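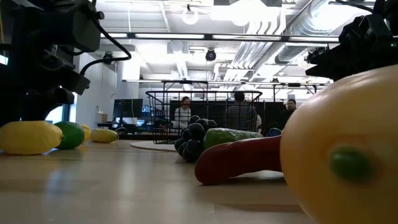

Re: [skadov-admins] forwarding rules nobody set up

On 2/1/19, Tudor Husar wrote:

> Hi all,
>
> We run Skadov for a small office, mostly accounting people, and
> this morning one of them asked me why she had stopped getting
> replies from a supplier. I looked in her mailbox settings and there
> was a rule sending anything with the word "invoice" to an outside
> address and then deleting the local copy. She swears she never
> made it and I believe her, she still calls me to change her
> signature.
>
> I changed her password right away and deleted the rule. Then I
> checked the other mailboxes and found 2 more with the same rule,
> same outside address. I changed those passwords as well.
>
> Is that enough? And is there a way to list every user's rules
> without clicking into each account? The admin panel only shows me
> one at a time.
>
> Thanks,
> Tudor

Hi Tudor,

Ugh, sorry, what a way to start the day. We had nearly the same thing in June, so I'll tell you what we did and where I messed it up, and other people on the list can correct me (Horațiu, I know you will).

First, the password change is good but no, it isn't enough. Skadov keeps sessions alive after a password change unless you tick the box that says "end other sessions" on the same page. It's unticked by default and it's way down under the language setting, so I missed it completely. I changed the password, deleted the rule, felt very pleased with myself, and the rule was back before lunch! Whoever it was still had a webmail session open and just made it again. So go back to all of the affected accounts, change the passwords one more time and tick the box.

While you're in there, look at app passwords. They sit on a separate tab and they survive everything — new password, ended sessions, even turning two-factor on. On one of ours there was an app password called "phone" and the user didn't read mail on her phone. Delete all of them on the affected accounts and let people make new ones. They'll grumble for a day.

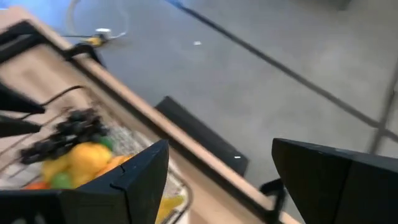 Carpet and one side of the table

On listing the rules: the panel really can't do it, you didn't overlook anything. But if you have shell access, the rules are plain text files, one per user, in the filters folder under the mail store. I just ran grep for "redirect" over the whole folder and read what came out. We have more mailboxes than you do and it still took less time than finding my coffee. If you're on hosted Skadov you won't have the shell, but support will run it for you if you ask for an "export of active redirects". Use those words. We're hosted at Florkerholm and the first time I wrote "forwarding rules" I got a very friendly article on how to set up a forwarding rule.

Don't only look for redirect, either. Our visitor had also made a rule that marked mail as read and moved it to the RSS folder, and no human being has ever opened the RSS folder. There were 10 messages in there when I found it, a couple of them from our bank.

And please don't delete the rules before you copy them somewhere! I did, and then Dorin Tănase, who does our books, asked which messages had gone out, and all I could do was shrug. The file has a modified date on it, which tells you when to start reading the logs, and once I'd hit delete it was gone. If you've got a backup from the night before, pull the files out of that.

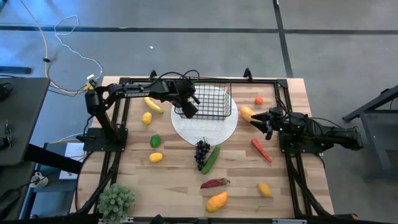
Basket on its mat, mango in the right-hand gripper

About the logs. Skadov keeps logins for 8 days unless you change it. I'd copy them off the server today, before you do any of the rest of this. Look for webmail logins on the three accounts from addresses you don't know, then take those addresses and search for them across everybody. That's how we found a mailbox that had been logged into but had no rule on it yet. It belonged to Mostafa Shehata in our warehouse, who gets maybe one invoice a year, so I suppose they had a look around and moved on.

You didn't say how they got in. With ours it was a fake login page, a pretty good copy, sent from the account of a customer who'd been hit the week before. If your three people all know the same supplier I'd start there. Ask them nicely whether they typed their password anywhere odd. I went in a bit hot with that question the first time and got a flat no, and then a much quieter yes at the end of the day.

The part I'd call people about and not email (they may still be reading your mail!) is money. Phone the supplier on a number from an old paper invoice, not from a signature, and ask whether they've sent you new bank details or gotten any from you. We'd had a changed account number on one invoice and it was sitting in the approval pile. It looked perfect. Same logo, same little typo in the street name that they've had for years.

After that, what we changed for good:

- Outside redirects are off for everybody. It's under Domain, Policy, "allow external targets". Users with a real need write to me, and so far I've had 2 of those.

- Two-factor on webmail for all, including the boss, who went last.

- IMAP with the plain password is off, app passwords only. One old scanner stopped sending to mail over this and I never got it going again, so if anyone has a Crăciun scanner talking to Skadov I would love to hear how.

- Shared passwords moved into Prorham. Not related to the break-in, but I had everyone's attention for once and I used it.

- The grep runs every night and mails me if the output is different from the night before. It's ugly but I can send it to you off list if you want it. It will choke on user names with a space in them, just so you know.
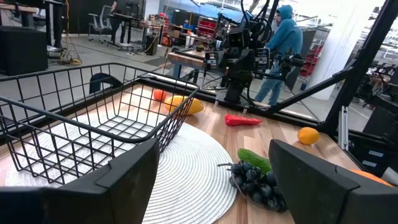

Wire basket, low across the tabletop

One thing I'm still not sure about, and this is for everybody. When you switch off external targets, do the existing redirects stop right away, or only when the user next saves their filters? The docs say the first and my test account said the second, but I was on the older release then and haven't tried it again since we upgraded. Tudor, until somebody answers that I'd remove them by hand.

Also Horațiu Neagu posted something here a while back on getting session lists out of the database. I can't find it in the archive, the search keeps giving me the thread about calendar colors. Horațiu, could you post it again?

Let us know what the logs say.

Floarea Coman

_______________________________________________
skadov-admins mailing list
To leave the list, send a message with the word "unsubscribe" in the subject
Please trim your quotes when replying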